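Search posts
Search

Frans Koster
October

Right, I've been threatening to do this for ages, so: a thread on baking rye bread at home, for everyone who's asked why my kitchen smells like a brewery. Long one, get a cuppa!

First up, forget what you know about kneading. Rye hasn't got the stretchy gluten wheat has, so you can thump it all afternoon and it'll still sit there like wet cement. You stir it with a big spoon. A kid could do it (mine do, and wear most of it).

Starter. I keep mine on wholemeal rye and plain tap water, and it lives at the back of the fridge next to the pickles. Its name is Kokkinos. Night before baking I take a spoonful, feed it up and leave it on the bench till morning. If it smells like sour apples you're in business.

The loaf I make most is 700 g of flour, nearly all of it rye, with a bit of strong white so it slices without falling to bits. Salt, a good spoon of treacle, caraway if my wife's out. She reckons caraway tastes like a chemist's shop. She's wrong and I love her.

Soaked grains! Do not skip the soaked grains. Cracked rye, sunflower and linseed, boiling water over the lot before bed. They go in plump and stay chewy for days. I used to chuck them in dry and the bread was like eating a gravel driveway.

Ghada Khasawneh put me on to toasting stale crusts, blitzing them and adding them to the new dough. Old bread in new bread. Sounds like a way to get rid of scraps, but the flavour is unreal, all malty and dark. I've done it every bake this spring.

Tin: long, narrow, greased like you mean it. Smooth the top with wet hands, dust with flour, and wait. When the flour cracks like a dry creek bed it's ready for the oven. Hot start for 15 minutes or so, then down low for the best part of an hour.

Now the cruel bit. You can't cut it. A whole day, wrapped in a tea towel. Cut it warm and the middle gums up on the knife, and you'll think you've ruined it when all it wanted was a lie down.

Someone's asked about flour. Anything stoneground will do, honest. I buy the 16 kilo sack because I've got a problem. Keep it somewhere cool and use your nose, wholemeal goes off quicker than you'd think.

Toppings, in order of my affection: cold butter and nothing else. Butter and honey. Sharp cheddar with pickled onion. Smoked fish if someone else is paying.
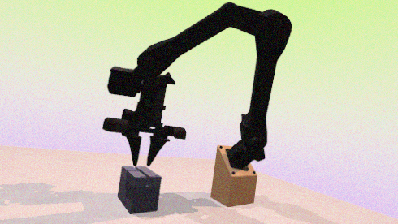
And if your first one comes out flat and a bit sad, toast it! Rye toast forgives everything. Then save the crusts for the next dough and have another crack at it on the weekend. Post your loaves in the replies, I want to see the wonky ones too.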